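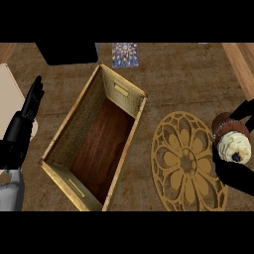 Mullosel writes planning and control software for two-armed robots. Our main product, Merno, takes in camera data and a task, works out which arm should do what, and sends the motion to the controllers. Most of what we build is tried in simulation first, on objects that are awkward in different ways. A cupcake is a good one. The gripper has to hold it by the pleated wrapper and stay clear of the frosting, and if it is meant to end up in an open box, the planner also has to think about the rim, the side walls and where the other arm is. A task like that will show up a bad grasp cost or a sloppy collision margin faster than a week of moving plain blocks.

What we make

Merno is the planner. It handles grasp selection, arm assignment and path planning for both arms together. It can run on the robot's own computer or on a machine next to it.

Enside is the tooling that goes with it. It builds simulated rooms, swaps the objects, floors and lighting, runs the same task over and over and keeps a log of every attempt. When a run fails, Enside lets you step back through what the planner believed at each moment — object poses, contact estimates, the paths it turned down. Our own engineers use it every day, and customers get the same version we do.

A normal overnight test is 400 runs. A change to the planner does not go out until it has been through that, plus 200 runs on the customer's own tasks if they have shared them with us.

How we started

The company grew out of a contract job. Darcy Tremblay was writing motion code for a packing line and kept rebuilding the same test setup for each new robot. The test setup became Enside. Merno came later, after the second customer asked for a planner that could treat two arms as one system.

We are still small. There are 5 of us on planning and control and 4 on perception and tools. Everyone takes a turn answering support mail, so the person who replies to you has probably worked on the code you are asking about.

Where we work

Our office is on the second floor of the Rácz building, with the test lab one floor down. Visitors are welcome if they write first. We are usually in from 8:30 a.m., and the lab is free for demos after lunch.

We take on two student interns each May. Applications should include a short piece of code you wrote yourself and a note on what you would change in it now.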